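公開日のシミュレーションデモ、回し方メモ(双腕・室内シーン版)

10月の公開日でやったぶんの手順。来年も誰かがやるはずなので書いておく。急いで書いてるので体裁は勘弁。サーバーの古いwikiが12月31日で見られなくなるそうで、それまでにこっちへ移したい。

対象はTulleckを起動したことがある人。インストールからの話はしない。ロボットはHarbの双腕モデル、部屋のシーンはBrastenariの室内セット。会場はPlastanmontの一階、入口入って右の部屋。実機は奥の部屋で別の班が担当、こっちは画面だけ。

用意するもの

・デモ用PC 2台。片方が本番、片方は予備。予備も必ず起動しておく。電源だけ入れて放置だと更新が始まる
・メモリは16GBで足りた。ただしブラウザを閉じること。開いたままだとシーンの読み込みでもたつく
・大きめのモニタ。ケーブルは長いほう。短いほうだと机を壁につけられない
・延長コード、養生テープ
・ゲームパッド。体験用。電池の予備も
・印刷した課題カード(後述)
・マウスパッド。会場の机が光るのでマウスが飛ぶ

プロジェクタは使わない。一昨年それで失敗してる。昼は部屋が明るくて、暗い扉とか黒い家具とかが全部つぶれる。モニタでいい。

前日にやること

Tulleckを立ち上げて、Brastenariのセットを一通り読み込む。初回だけテクスチャのキャッシュを作るので時間がかかる。当日の朝にやると開場に間に合わない。うちの環境で全シーンほぼ44分。途中で止まって見えるけど止まってない。ログが動いてたら待つ。

キャッシュができたらネットを切って再起動。ネットなしで最後まで動くか確認しおておく。ライセンスの認証がオフラインに切り替わってないと、ここで引っかかる。引っかかったら設定の「ライセンス」から「持ち出し」を選んで、つなぎ直してもう一回。当日、会場の無線は来場者と共用なのであてにしない。

次に記録の整理。手元には操作の記録が2,507本あって、全部持っていく必要はまったくない。人に見せるのは成功した記録から短いのを選ぶ。フィルタで「課題完了」にチェック、長さで並べ替え。短すぎるのは外す。一瞬で終わるやつは見てる人が何だかわからないうちに終わる。

選んだ記録はデモ用フォルダにコピー。元のフォルダを直接指定しない。これは去年やらかした。体験コーナーで誰かが押した録画ボタンの結果が、学習用の記録に混ざってた。あとで抜くのが大変だった。

失敗の記録も少し入れておく。全部うまくいくと、かえって客が離れる。物を取り落とすやつ、扉にぶつかって止まるやつ。小さい子はそっちのほうが喜ぶ。

当日、設置

机は壁につける。後ろを人が通ると必ずケーブルに引っかかる。モニタは子どもの目の高さに少し下げて、大人はかがんでもらえばいい。

起動の順番。
モニタ → 予備PC → 本番PC → Tulleck → パッド接続。
パッドを先につなぐと軸の割り当てが入れ替わる。左スティックで右手が動く状態になったらこれ。抜いて、Tulleckを落として、やり直し。設定画面で直そうとしない。余計こじれる。

画面の設定は次のとおり。
表示 → ロボット視点
数値表示 → 消す
物理の可視化(緑の線が出るやつ)→ 消す。聞かれたときだけ出す
影 → 入れる。切ると軽いけど、指先と物との距離がわからなくなる
音 → 消す。モーター音が意外とうるさい

ロボット視点にするのは、自分の腕を見下ろしてる感じが伝わるから。外からの俯瞰だと、ただのゲーム画面だと思われて素通りされる。これは公開日を何回かやっての実感。

最初の見せ方

人が来たらまず課題カードを渡す。カードには「ノートパソコンの画面をとじる」とか「机の上をかたづける」とかだけ書いてある。裏は白紙。読んでもらってから再生を押す。先に再生しない。

説明は短く。私が使ってる台詞:
「これはコンピュータの中の部屋です。このロボットは腕が二本あります。今から右手を使います、見ててください」
これだけ。学習とか模倣とか、最初に言わない。聞かれたら話す。

で、再生したら途中で一回止める。スペースキー。止める場所が大事。私はノートPCの課題で、右のグリッパが画面と本体のつなぎ目のあたりに当たったところで止める。左手は指先を上に向けて宙に浮いたまま、奥の開いた戸口とだいたい重なる位置にある。そこで「このあとどうすると思います?」と聞く。だいたい何か言ってくれる。言ってくれなくても、少し待ってから続きを再生。
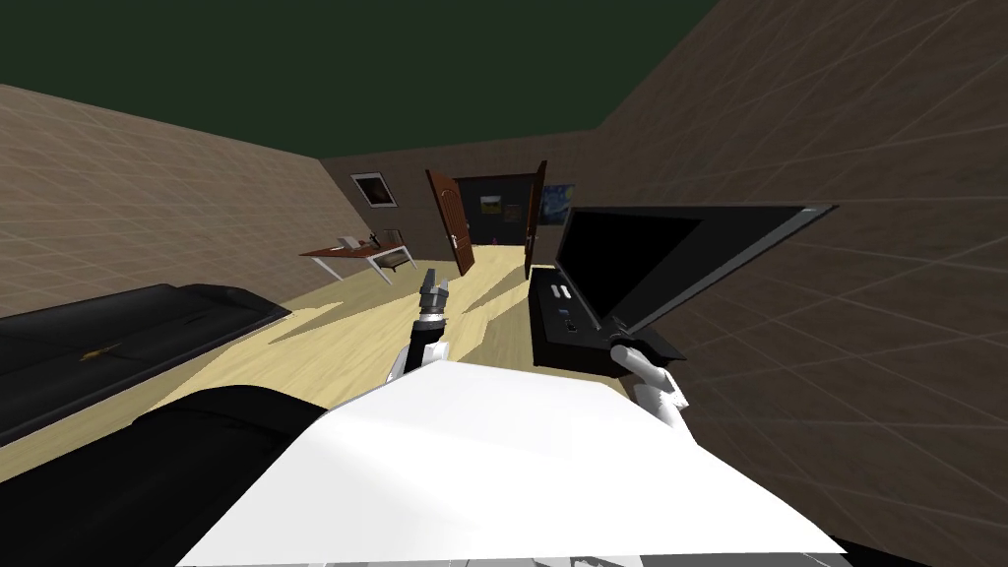

順番が逆じゃないか、先に実機を見せないと画面の前で足が止まらないだろう、と前の版のページにコメントがついていた。実機を見た後なら、この腕はさっきのあれだと気づいてもらえる、画面から始めると本物がいると知らずに帰る人が出る、とも。

もっともな話で、次は動線を逆にしてみてもいいと思う。ただ今年の配置だと奥の部屋が狭くて、入れ替え制。待ち時間をこっちで引き受ける形になってた。逆にするなら待つ場所を廊下に作らないといけない。そこは設営の班と相談。とりあえず実機の部屋から出てきた人にも声をかける、は今年の途中からやった。これは効いた。「さっきの腕と同じ形です」と言うと戻って見てくれる。

止めたときによく聞かれること

・左手は何をしてるのか
課題によっては使わない。使わないほうも体のバランスや視界の邪魔にならない位置に置いてある、と答えてる。細かく聞かれたら、操作した人の癖も入ります、と。

・なんでこんなに部屋っぽいのか
家の中で動くロボットの練習だから。ソファとか机とか、避ける物があったほうがいい。絵がかかってるのはセットの標準。

・本物の部屋でも同じように動くのか
そのままでは動かない。はっきり言う。ここをごまかすと詳しい人に突っ込まれるし、突っ込まれて当然。照明、摩擦、物の重さが全部ちがう。差をどう埋めるかをやってます、で次の話へ。

・値段
こちらでは答えない。受付の資料に連絡先がある。

・仕事がなくなるのでは
長くなるので、後ろに人がいないときだけ話す。いるときは奥の部屋の担当に回す(ごめん)。

体験コーナー

再生を見てもらったあと、希望者にパッドを渡す。ここからが一番混む。

手順。
課題は片付けだけにする。ノートPCは体験では使わない。ヒンジのところに指先をあてる操作がパッドだと難しすぎて、だいたい本体ごと押して終わる。泣いた子がいた。
操作するのは片手だけ。設定の「操作対象」で右を選んで固定。両手にすると切り替えボタンの説明だけで時間が終わる。
速度は低め。既定の半分くらい。
グリッパの開閉はトリガー、これは口で言うより指を添えて教えたほうが早い。お子さんの場合は保護者の方に添えてもらう。
制限時間は画面に出さない。出すと焦って振り回す。こっちで時計を見て「次で最後にしようか」。

落としたら「もどす」ボタン。物だけ初期位置に戻る。ロボットごと戻すのは「全部もどす」で、こっちは読み込みが入るので人が待ってるときは押さない。ボタンが隣り合ってて押し間違えるので、キーボード側に養生テープで印をつけた。

録画は切っておく。画面右上の赤い丸が消えてるのを確認。体験でもモードに入ると自動で切れるはずなんだけど、予備PCのほうは切れなかった。バージョンが違ったのかも。未確認。

行列になったら

再生に戻す。体験をいったん止めて、短い記録を続けて流す。待ってる人も一緒に見られるので文句が出にくい。プレイリストは「混雑用」で保存してある。読み込みのいらない同じシーンの記録だけでまとめてあるから、間が空かない。

それでもさばけなかったら整理券。紙は受付にある。勝手に作らない、色がかぶる。

トラブル

画面が真っ黒になった:
だいたいモニタの省電力。マウスを動かす。だめならケーブル。PCの再起動は最後。

腕がぶるぶる震える:
指先が物にめりこんでる。接触の計算が暴れてるだけなので「もどす」。見てる人にはそのまま「計算が困ってます」と言ったら笑ってくれた。

物が飛んでいった:
同上。どこかへ行って戻ってこないときは「全部もどす」。

ロボットが床に沈む:
シーンの読み込み途中で再生を押した。終わるまで待つ。左下の表示が消えてから押すこと。

視点が変なほうを向いた:
パッドの右スティック押し込みで戻る。体験中に押しちゃう人が多い。先に教えておくといいかも。

Tulleckが落ちた:
予備に切り替え。モニタの入力ボタンで切り替わる。ケーブルの差し替えはしない。切り替えたら本番PCのほうはあわてずに起動し直す。ログを保存するか聞かれるので「はい」。後で開発の人に送る。

パッドが効かない:
電池。ほんとに電池。

見学の団体が来るとき

学校とか企業の団体は事前に受付から連絡が入る。団体の間は体験なし。再生を見せて、止めて、質問、また再生、奥へ案内。これで一巡。

企業の人には数値表示を出したほうがいい。関節角とか接触力とか。さっき消すと書いたけど団体のときだけ別。キーはF4。戻し忘れ注意、次に来た親子連れの画面が数字だらけになる。

学校の場合は失敗の記録から始めてもよかった。扉にぶつかって止まるやつを見せて、どうすれば通れたかを言ってもらう。意見が割れて盛り上がる。先生から後で同じ映像がほしいと言われたが、配布はPlastanmontの許可がいるのでその場では約束しないこと。受付に回す。

撮影について。画面を撮るのはOK、奥の実機は制御盤の側だけ不可。張り紙はあるけど見てない人が多いので口でも言う。

片付け

・デモ用フォルダを消す前に、体験の記録が残ってないか見る。残ってたら消す
・ライセンスの「持ち出し」を「返却」に。これを忘れると次の週にTulleckが誰も起動できない。今年忘れた。すみませんでした
・パッドは拭いて箱へ。電池は抜く
・養生テープの跡、机の裏も見る
・課題カードは回収ぶんを数えなくていい。持って帰る人がいるし、それでかまわない
・予備PCの電源。本番のほうだけ落として帰りがち

直したいところ

課題カード、字が小さい。漢字にふりがながいる。「片付ける」を読めない子がいたので当日は手書きで直した。今のデータはまだ直してない。

止めどころをキーひとつで呼び出せるようにしたい。今は再生しながら目で見てスペースキーなので、人によってずれる。手が当たる前に止めてしまうと問いかけが成立しない。Tulleckの目印機能でできそうだけど、オフラインで目印が消えるという話もあって、試してからにする。

英語の台詞。今年は海外の方が続けて来た時間があって、身振りで乗り切った。短いのでいいから紙に書いておくべき。

あと椅子。担当の椅子がなかった。立ちっぱなしはきつい。来年は申請のときに備考へ書くこと。様式は総務の共有フォルダ、「公開日」の中の「備品」。締切が早いので先に出しておいてください。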